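Chapter 7

Waiting in Line: Queues in the Passenger Terminal

What you should be able to do by the end of this chapter

Explain why a line can grow even when there are enough staff to handle everyone who shows up.
Tell the difference between arrival rate, service rate and utilization.
Predict what happens to waiting time as a checkpoint gets close to full use.
Argue, with numbers, for or against opening one more lane.

7.1 The line you are standing in

Most people meet queueing theory in their socks, holding a plastic tray. They don't call it queueing theory, and what they do call it can't be printed in a textbook, but they have begun to ask the right questions. How fast is this moving? Why is the other line faster? Who thought one open lane was plenty at half past five in the morning?

The last question is the interesting one. Somebody did think so, and had a spreadsheet to back it up. In this chapter we will build that spreadsheet, find out what is wrong with it, and build a better one.

Our running case is the airport at Nirnberg, a mid-sized regional field with one terminal, one security checkpoint and one coffee stand. It has a cluster of early departures that the airlines love and everyone else puts up with. On a November morning used throughout the chapter, 853 passengers were booked on flights leaving before eight. The checkpoint had 5 lanes. A lane in steady use can screen 149 passengers an hour, provided that the passengers have read the signs about liquids, an assumption we will return to in Section 7.6 with some bitterness.

Multiply 5 by 149 and you get 745 passengers an hour. Give the checkpoint two hours and it can screen 1,490 people, well above the 853 expected. The manager who did this sum went home satisfied. By a quarter to six the line had passed the coffee stand, turned the corner and begun to interfere with the revolving door.

7.2 Averages don't catch flights

The manager's arithmetic is correct. The trouble is that it treats passengers as a liquid, poured into the terminal at an even rate. Passengers come in lumps. They come when the Krajewska shuttle bus pulls up and lets out 48 of them at once, all with wheeled bags, all convinced that they were first. They come when the parking garage elevator finally works. Between lumps there may be several minutes when a screener has nothing to do but straighten the trays, and those minutes are gone for good. You can't save up an idle lane at ten past five and spend it at six.

Keep this point in mind, because it is the root of nearly everything that follows. Unused capacity spoils at once. Waiting passengers keep very well, though they don't improve. 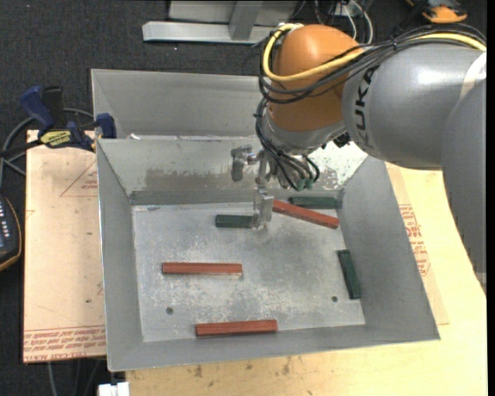 A checkpoint, a runway and a taxi stand all have the same three working parts, and it pays to name them before we touch any formulas. There is a stream of customers, who arrive when they please. There is a server, which might be a person, a lane, a gate or a machine. And there is a rule about who goes next, usually "whoever has been here longest," although anyone who has traveled with a priority boarding pass knows that the rule can be bought. The server's speed matters, but so does how steady it is. An automatic ticket barrier, which takes much the same few seconds over everyone, is a server with a nearly fixed service time. A human screener facing a family of six and a folded stroller is at the other extreme. Two servers can have the same average speed and leave very different lines behind them, and the unsteady one will always have the longer line if everything else is equal.

We measure how busy a server is by its utilization, which is the arrival rate divided by the service rate. If a lane can handle 149 people an hour and that many turn up, utilization is 100 percent. In most walks of life this would earn somebody a bonus. In a queue with random arrivals, it means the line has no settled length and will, given time, reach the parking garage.

7.3 The bend in the curve

Suppose we plot average waiting time against utilization. From zero up to half full, the curve barely lifts off the axis. At 80 percent it has started to climb. Past 90 it turns sharply upward, and each extra passenger does more damage than the last one did.

Terminal planners have a habit of walking along the flat part of this curve for years, adding a flight here and a flight there, and noting each time that nothing bad has happened. Then the airline adds one small departure at six in the morning and the whole lobby seizes up. The new flight gets the blame, although the flights before it had used up all the slack.

At Nirnberg, the first cure proposed was a sign asking passengers to arrive earlier. Many did. The peak slid forward by half an hour and kept its shape, and the checkpoint, which still opened at the old time, greeted its first customer with a line already in place. Telling people to come early helps only if there is somebody there to meet them. We will work through the figures in Section 7.4.

The second cure was a single winding line feeding all lanes, in place of a separate line for each. It cost a few posts and some belt. The average wait fell, and complaints fell further, perhaps because passengers no longer had a faster line to stare at.

Before you go on

1. Visit any place with a line: a bank, a cafeteria, a motor vehicle office if you have a free day. Record arrivals and departures for thirty minutes. Work out the arrival rate, and note the longest gap between two arrivals.

2. Using the Nirnberg figures, find the utilization of the checkpoint if all 853 passengers arrive within ninety minutes and every lane is open. Repeat with one lane closed for staff training.

3. The manager in Section 7.1 would like to see a one-page memo explaining what went wrong. Write it. Be kind.

Key terms in this chapter: arrival rate, service rate, server, utilization, queue discipline, peak spreading, balking (leaving without joining the line), reneging (joining it and then losing heart).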